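Grendov energy co-op members, quick thread before tonight's meeting, doors 6.30

Right so there's two votes and the letter only explains one of them properly

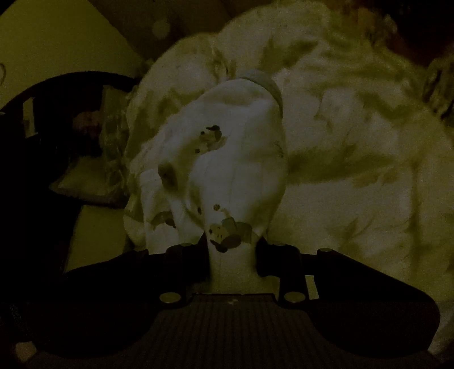

small white thing, big fluffy blanket

Vote one is the rule change. At the moment you need 60 members in the room for anything to count. Last January we got 40. So nothing passed and the whole lot rolled over, including the bit everyone wanted

The new rule would let postal votes count towards the 60. I'm for it. Half of Pavine can't get home after the last bus anyway

Vote two is the Netell offer. They want to take over billing and the phone line. Not the wires, not the substation, just billing. Seen a few posts saying we're being sold off - we aren't, read page four

My worry is the notice period. Two years to get out if its rubbish. Asked for one year at the last meeting and got told it would be "looked at"

Also the surplus. 372 households, and the board wants to hold it all back for the Ma line repairs. Fair enough, that line's been down three times since autumn. But say so on the ballot, don't tuck it in the acounts

Someone asked - joining share is still 100, and you can pay it in bits. One share one vote, buying more doesn't get you more say

If you can't come, proxy form has to be in the box at the Pavine office by 5. Signed on BOTH sides, they binned a load last time

Will post results when I'm home, phone's on nine percent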